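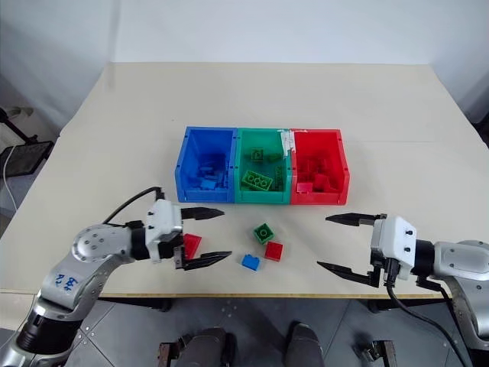
Section 3: Assembling the mount and lining up the finder

The Esholm mount comes in two cartons, and the bolts, knobs and spacers are in bags at the bottom of the smaller one. Empty the bags before you start and sort the parts by the colour of their labels. Three open bins standing side by side do the job well, with blue in the blue bin and green in the green one, the way toy bricks get put away, and the red-label parts in the third. Blue labels are for the tripod, green for the mount head and red for the finder bracket. Do the first assembly indoors and in good light. Later on you will be doing parts of it in the dark.

3.1 Tripod

1. Stand the tripod upright and pull the legs out until the spreader stops moving. Don't force it past that point.
2. Extend each leg to the same mark and tighten the clamps by hand. Pliers will crack them.
3. Fit the accessory tray over the spreader and turn it until it clicks.
4. Lay the bubble level on the tripod top and adjust one leg at a time until the bubble sits in the ring.

Note: On grass or sand, push down on each leg before you level it. A tripod that was level at dusk can sink during the evening – check it again after you've put the telescope on.

3.2 Mount head

1. Lower the mount head onto the tripod with the altitude scale facing you. The peg on the tripod fits between the two azimuth knobs.
2. Screw in the centre bolt from underneath. It should be firm, with enough give that the head can still be turned by the azimuth knobs.
3. Slide the counterweight onto its bar and fit the safety cap on the end.
4. Set the altitude scale to your latitude.
5. Attach the telescope tube and tighten both saddle screws.
6. Loosen the right ascension clutch while holding the tube. Move the counterweight along the bar until the tube stays where you leave it, then do up the clutch.

Caution: Always fit the counterweight before the tube, and take the tube off before the counterweight. If you do this in the wrong order the whole head can swing down onto your hand.

3.3 Power

The mount runs on 12 volts. Use the supply in the box or a battery with the same plug and polarity. Keep the cable clear of the counterweight bar and leave enough slack for a full turn.

Caution: Don't plug in a 24 volt supply. The board will be damaged and the warranty doesn't cover it. 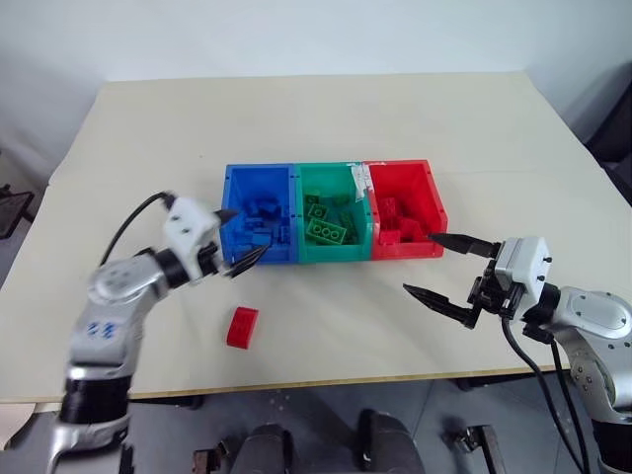 Once the power light is green, leave the handset on its opening screen and go on to the finder. The motors don't need to be running for the next part.

3.4 Finder

The Terniritz finder is the small scope that sits on top of the main tube. It shows a wide patch of sky and gets you close enough to pick up your target in the main eyepiece. Line it up in daylight, using something that doesn't move.

1. Slide the finder into its bracket and do up the thumbscrew.
2. Put the lowest-power eyepiece in the main telescope.
3. Choose a distant object such as the top of a power pole or a radio mast. It should be at least a kilometre off.
4. Centre the object in the main eyepiece and lock both clutches.
5. Look through the finder and turn the two adjusting screws until the crosshair is on the same spot.
6. Change to a higher-power eyepiece, centre the object again and repeat step 5.

Warning: Never point the telescope or the finder at or near the sun. Even a glance can blind you. If you leave the mount set up during the day, cap both ends of both scopes.

3.5 Pointing the mount south

Observers in Australia and New Zealand need to aim the mount at the south celestial pole. There is no bright star there, so start with a compass and correct for the difference between magnetic and true south at your site. The Umali app does the correction for you if location is switched on. Hold the phone well away from the mount, as the steel in the bar will throw the compass out.

For looking through the eyepiece, getting to within a degree or so is fine. For photographs you will need the drift method in Section 7.

Note: Owners with handset software from before July 2023 should update it before using the southern alignment routine. The older version has the azimuth arrows reversed.

3.6 Packing up

Turn the power off at the supply, take off the tube, then the counterweight, then the head. If there is dew on the optics, leave the caps off indoors until it has dried – don't wipe it. Spare knobs and bracket screws can be ordered from Behrouz Safavi at the Plandside service desk. Quote the serial number under the altitude scale.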